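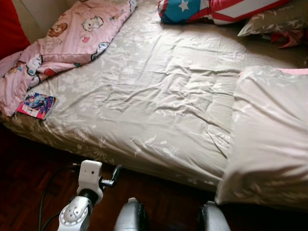
Leafy sheet, cartoon blanket, something glossy to read. The bed in all its rumpled glory!

Bedrooms of Wakivitz, part 9

Welcome back to the bedroom gallery! It began as one small page in March and has grown to 240 rooms, which still makes me grin. No styled showrooms in it, just the beds people sleep in, with all their lovely odds and ends.

I adore the mix on this one. The sheet is so quiet – pale flowers and leaves on soft grayish beige – and then along comes that pink blanket with its brown bear and little hearts, all bunched up and sliding over the side. Pure joy!

And the cushion! A white star on blue, red and white stripes, the American flag done as a shield. Next to it is a pillow with a white leaf print on brownish gray, which I'd happily have in my own room.

Do take a look at the floor too. Dark reddish-brown parquet goes with practically everything, and I'm a little jealous of it. We have plenty more parquet in part 3, for fellow floor fans.

Coming next: the Sasturis rooms, with bunk beds, patchwork and one truly heroic pile of quilts. Send your own bedroom pictures in through the gallery form – made beds, unmade beds, all welcome!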